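Hanging Cut-Out Letters on a Cloth Backdrop

If you have a craft table, a plain wall and a free afternoon, you can put up a cheerful sign without a single nail in the plaster. I've done this for birthdays, a bake sale and one very long September open house, and I still enjoy it every time.

Start with the cloth. Black is kindest to bright colors, and I like a piece 300 cm wide for a table of ordinary length, so there is enough to bring forward at one side. Don't fuss over the creases! Soft folds look friendly, and you'll make new ones while you pin anyway.

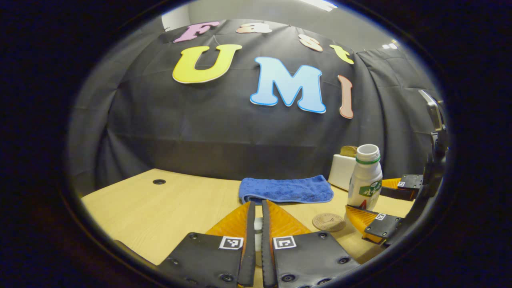
Lay your letters out on the floor before any of them go up. If you have two words, make one row small and the other a good deal bigger, and put the short word in the big letters (UMI is perfect for this, with only three to fit in). Pinks, yellows and a light blue all get along nicely, and an outline around a letter helps it stand off the black. Work from the middle outward, then step back to the door and look -- you'll see right away which ones lean. I leave a little lean in.

Now the table. Keep it light and simple, with a folded towel for sticky fingers, a coaster, and something small to drink. Tall pitchers hide the bottom row, as I learned at the bake sale. 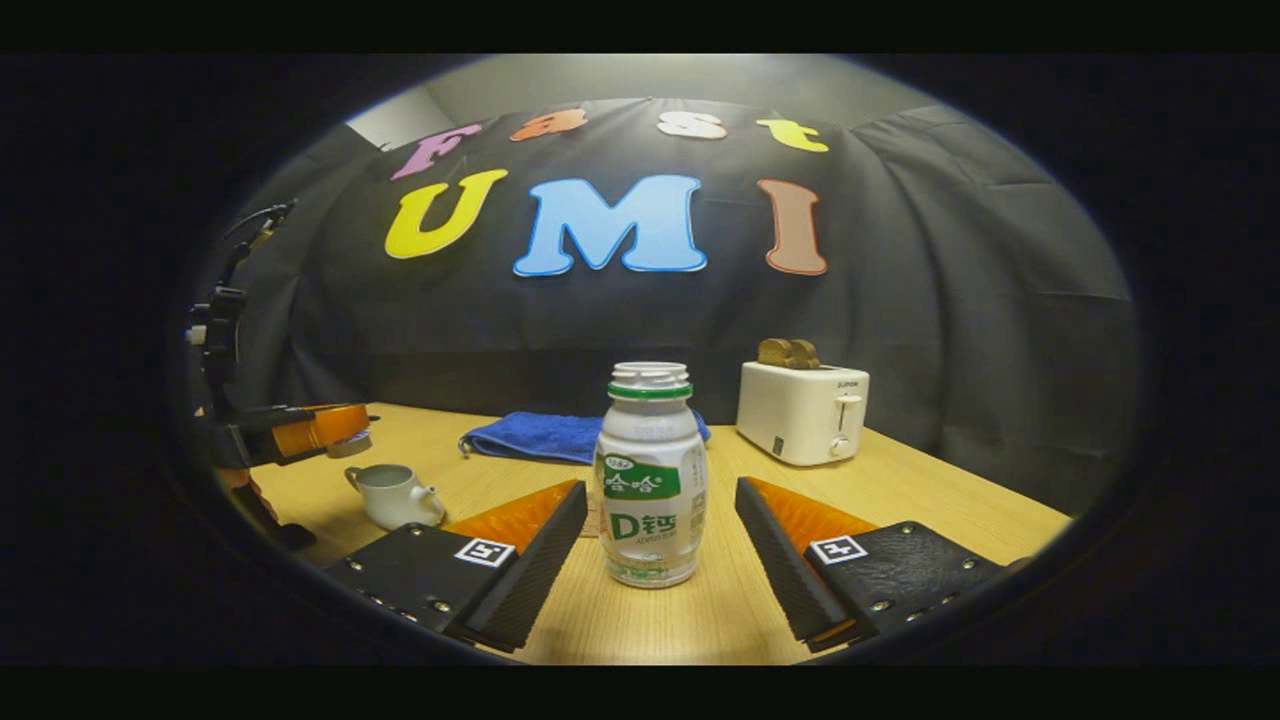
When people sit down, check the letters from their height too, as the lower row can drop behind whatever is on the table. Move the things before you move the letters, which is far less work.

To take it all down, pull the pins first and stack the letters flat between sheets of paper, biggest at the bottom. Fold the cloth last, and tuck the pins in a jar with a lid. Mine live in an old Flirden jam jar on the top shelf.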